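Two Arms, Five Books: Erzsébet Kocsis on the Irbridge Build

Erzsébet Kocsis started the two-arm build in August, on a bench in the Irbridge shared workshop. The task is tidying books with a pair of gloved hands and a blue file holder. The controller is her own and is called Trulmont. The wrist boards carry the name Harasym.

"Books are awkward stock," she says. "A cover is flat and slick, and it gives the fingers very little to hook. A block of wood would have been done in a week."

She runs the control loop at 233 Hz and limits the hands to 7 newtons while a book is flat on the table. Anything above that and the book slides before a finger gets under the edge. The gloves add grip – and some slop at the fingertips, for which she keeps an offset table.
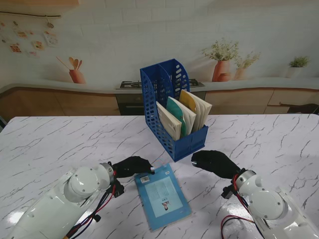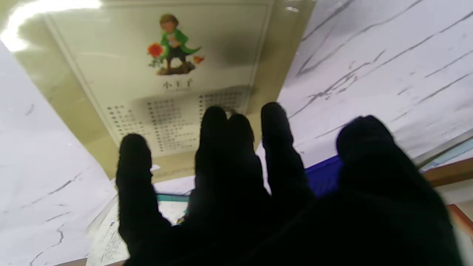
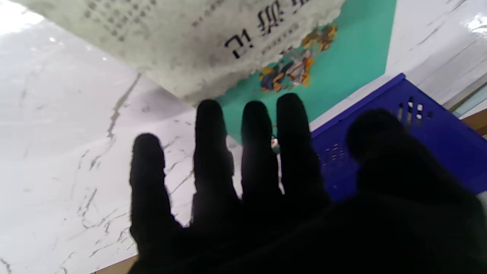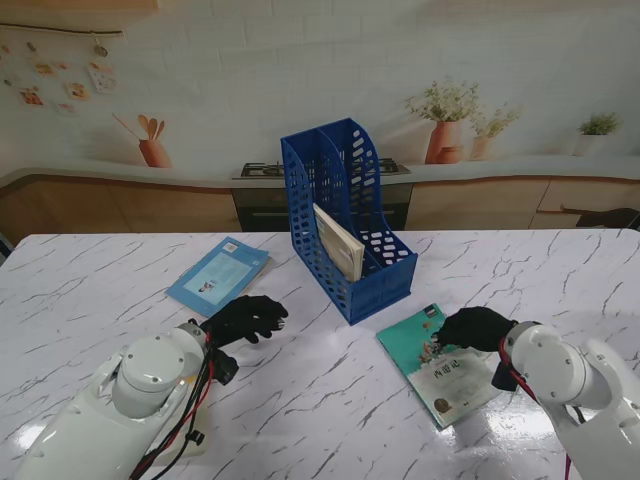
The two-arm rig at work on the marble-patterned table: wide views first and last, wrist views second and third.

The wrist views are the part she has reworked most. "The hand blocks a good share of what you want to see," Kocsis says. "I moved the mount twice. Now I accept it and use the wide view for the approach."

Glare is the other complaint. A glossy cover under overhead light gives a white patch that the edge finder reads as a corner. She locked the exposure and now throws out any corner that shows up in one view only.

The log stands at 1067 attempts, 800 of them with the present wrist mount. Cable routing is still on her list. "The red and black leads run outside the shells, and they need a proper clip at the wrist," she says. "I have the part drawn. It needs printing."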